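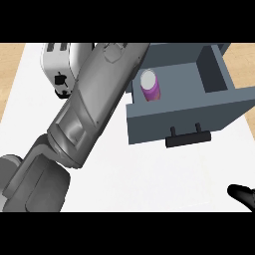

Equipment Plan and Budget for the Two-Arm Kitchen Cell
Project report, second part
Laine Baranauskienė and Onyekachi Usman

1. Purpose of this part

In the first part we described the tasks which the cell must perform. In this part we explain what the laboratory should buy, in which order, and what can wait until the next year. The department gave us a limit of 2,641 euros for everything except the arms. The arms will be taken on loan from Ramanauskas, and their transport is paid from another budget line.

2. What the simulation told us

Before asking for any prices we built the workplace in simulation. It has a white table, a toaster, a blue-grey cabinet with a drawer, and two arms. A can with a white lid stands in the open drawer. From the camera above the table, the forearm of the grey arm covers the right part of the toaster. For this reason we decided to plan for two cameras, although at the beginning we wanted to save money and take only one.

The second lesson concerns the drawer. When it is pulled out, it takes away a part of the table, and both arms must share what remains. We therefore changed the size of the table in our list to the next larger one. The drawer handle is a simple black bar on two posts, and we ask that the real cabinet has the same type. A round knob would need different fingers for the gripper.

3. Offers received

We wrote to three suppliers in March. Prudora offered the table and the cabinet together for 661 euros, with delivery included. Carosell had a cheaper cabinet, but its drawer has no stop and can fall out completely, so we did not accept it. Wunis offered spare gripper fingers for 79 euros per pair. We propose to order two pairs, as fingers wear quickly when students are learning.

For the cameras we still wait for a second offer. The toaster and the cans we will buy in an ordinary shop for 26 euros in total. The toaster will not be connected to electricity during the tests.

4. Order of buying

The table and the cabinet should be ordered first. The delivery time is five weeks and the arms cannot be mounted without the table. The cameras come second. The gripper fingers can be ordered together with them, and the small objects at any time.

5. Open questions

The offer from Prudora does not say how much weight the table can carry. Onyekachi has asked for this in writing. We also do not know yet if the loan of the arms can be extended over the summer. If it cannot, the measurements must be finished before the exam period, and the cameras should be ordered earlier than we planned.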